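Chapter 4
Grippers: The Part That Touches Things

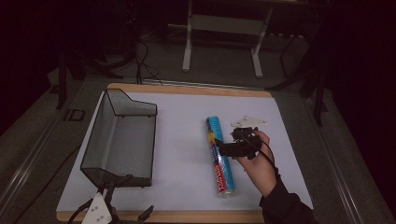 Why build the gripper before the arm?
Because the gripper decides what the arm has to be. Its weight sits at the far end of a lever, and every gram you bolt on there is paid for by each motor between it and the bench. Build the arm first and you will spend the spring shaving plastic off a gripper it can't lift.

I know this from the shared workshop at Skovetthorpe, where in the October of our first year we had a very handsome arm and no means of picking anything up. Eusebio Salcedo had cut the links himself and would not hear of shortening them. Dušan Ďurica, who had paid for the motors, would not hear of buying bigger ones. The arm spent the winter waving.

The cure was to take the gripper off and work it by hand. A hand-held gripper has a person for an arm, and a person comes with shoulders already fitted and needs no wiring diagram. You find out in an afternoon whether the jaws open wide enough, whether they close squarely, and how near you must be before closing them does any good. You also find out how much you have been relying on your fingertips all your life, a humbling discovery for anyone who has just declared the design finished.

Start with dull household things. Round ones roll away if you nudge them. Boxes are easier until you meet one wider than your jaws. Anything with a shiny wrapper slides, and anything made of mesh will catch a jaw tip sooner or later and hold on to it with real affection.

Keep a notebook. Ours records 3,038 attempted grasps, in several hands and two colours of biro, with one page given over to Genji Takagi's opinion of cable ties. Write down the misses as well as the catches, and write them down at once. By teatime every miss will have become "nearly".

This chapter covers jaws with two fingers only. We shall choose a jaw shape, work out the squeeze it needs, and fit a motor small enough to keep Dušan happy. Section 4.3 deals with cables, which you should route before you think you need to. Suction cups wait until Chapter 9, by which point you may have forgiven the pump in Chapter 2.

You will need the parts list from the end of Chapter 3, a kitchen scale, and a flat surface that you don't mind scratching. If you share your workshop, ask first about the surface.

4.1 Choosing a jaw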